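6 min read

OK, new Mikmont album. It's called Hunt, it's out on Drandport, I've had it on pretty much nonstop and I have way too much to say, so I'm making a thread and you can mute me if you need to.

First, if you don't know Mikmont: it's mostly Normunds Jaunzems, plus whoever is around to play drums. He writes it, sings it, plays the guitars and most of the keys. The early stuff was very home-taped and hissy and I love it to death, but I get why it bounced off people.

Drandport put the news up on 09/10/2020 with a track list and a cover and not much else. No single, no video, no quote from Normunds about how this is his most personal record yet. I respected that a lot!

There are eight songs on it. The last one had so many that I still can't tell you what happens in the middle, so eight feels great. I can hold the whole thing in my head.

He recorded it in Totuvstead, in a rented room over what used to be a print shop (this is from the booklet, I did not go snooping). You can hear the room all over it. There's a clap on the drums that makes me think the ceiling is really high.

Side one opens with "Porch Weather," and for a good long stretch it's just organ. I thought my copy was broken. Then the drums come in on what sounds like the wrong beat and the whole thing tips over and starts rolling, and I was standing in my kitchen going oh, OH, fine, you got me.
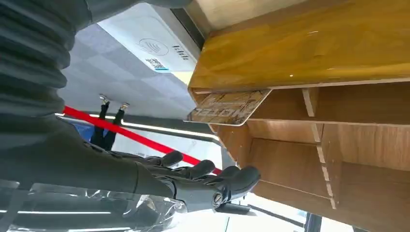
Second song is "Six Dollar Coat" and it's the one everybody's going to put on playlists. Big dumb chorus. I mean dumb as a huge compliment. My partner hates it and hums it constantly.

The words on that one are so good too. It's about buying a dead man's coat at a yard sale and finding his grocery list in the pocket, and the chorus is more or less the grocery list. Eggs, matches, lemons. I got choked up over lemons.

Someone asked me in replies if it sounds like the old tapes. Kinda? The voice is the same, he still sings like he's trying not to wake up a baby in the next room. But there's low end now. There's real bass! You'll want to play it on something bigger than your phone.

The song I didn't like at first is the third one, "Ladder." It's slow and there's a squeaky fiddle thing that goes on forever. I skipped it a bunch. Then I was driving home from my sister's in the rain and couldn't be bothered to skip it, and now it might be my favorite? Ask me again next week.

Small gripe while I'm here. The gap between "Ladder" and the next song is so long that I keep thinking the side is over. I've gotten up to flip it and had to sit back down more than once, like a fool.

The fourth one closes the side and it's the title track. "Hunt" has no drums at all. Two guitars, one in each ear, and they never quite line up. If you have headphones, this is the one to save them for.

Let me talk about the guitars, because they're the big change for me. They used to be all chime and sparkle and now they're low and dry and kind of beat up, and he's left in every string scrape and every buzz. It's the sound of that dark gray finger in the picture, the blunt tip with the light scratches on it and the edge worn along the top. Matte! Matte guitars! I don't know how else to put it and I've been trying for days.
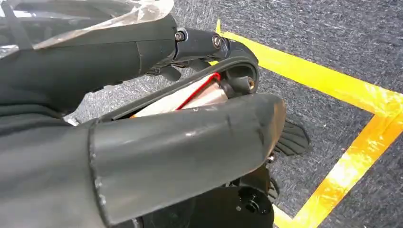 Side two, then. "Normal Dogs" kicks it off and it's the closest thing to a rock song he's ever put out. You can tell he was having a blast, there's a whoop in the background right before the last verse that I rewind for every time. Same guitar sound on this one, only louder, and I keep going back to the picture for it: the black link that curves around between those two fingers, with the bolt heads set right into it, one of them with the hex hole in the middle. The riff is that shape to me. It swings out and around and comes back to clamp down on the beat, and it feels bolted on in the best way.

Sorry, I know that's a weird way to describe a riff. You'll hear it.

Next is "Tall Glass," which is short and sweet and a little bit slight, if I'm being picky. It's piano and whistling. I could live without the whistling. I have never once heard whistling on a record and thought, more of that please.

Track 7 though. TRACK 7. It's called "Visiting Hours" and I'm not going to spoil how it ends, but don't do what I did and listen to it for the first time in line at the pharmacy.

All I'll say is that there's a second voice on it, and she's not named in the booklet, and if anybody knows who it is please tell me. My guess is she's the same person who sang on the b-side of the tour single. There's something about the way she lands on her s's.

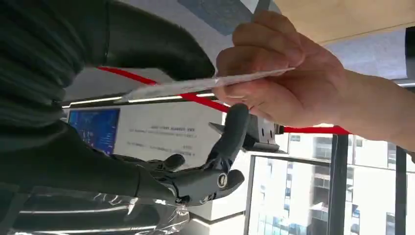

And then the closer, "Back by June," which sounds like everybody in the room picked up the nearest instrument and nobody wanted to be the one to stop. It has a fade out! A real, old, slow fade out! When did people quit doing those? I turned the volume up along with it to squeeze out the last few bars, same as I did as a kid.

About the pressing, for the vinyl people. Mine is quiet and flat and the center hole is the right size (you laugh, but my copy of the last one needed a pencil and some bad language). Plain black record, plain paper inner sleeve. I swapped the sleeve for a poly one because paper sheds.

The booklet is stapled and has all the lyrics, in type so small I took a picture with my phone to zoom in. I'm not that old. The type is that small.

Got mine straight from Drandport and it came with a sticker and a handwritten "thanks!" on the packing slip. The corners were fine. I've had much bigger labels send me records that looked like they'd been used as a step stool, so points to whoever packs the boxes over there.

No, I don't know about a tour. With how this year has gone I'm not asking. He did mention in the label's newsletter that he'd like to play the whole thing front to back in Totuvstead someday, in the same room, if they'd let him have people up there. I would drive all night for that.

A couple of you want to know where to start with the older stuff. I'd say skip the first tape for now and go to the one with the yellow cover, then the tour single, then this. If you get through those and you're still hungry, go back for the hissy ones, they'll make more sense.

Also yes, it's on streaming. But the side break matters on this one, so if you're streaming it, do me a favor and take a breather after the title track. Get a snack. Then hit "Normal Dogs" loud.

My ranking as of tonight, bound to change: Visiting Hours, Ladder, Six Dollar Coat, Normal Dogs, Hunt, Porch Weather, Back by June, Tall Glass. Yes, I put the whistling last. No, I won't be taking questions on it.

OK one more thing and then I'm going to bed. Play "Porch Weather" again right after the fade out ends. It starts on the same organ chord the last song fades on! I only caught it because I'd left the thing on repeat while I was doing dishes.

Tell me your favorites, I'll read them all in the morning.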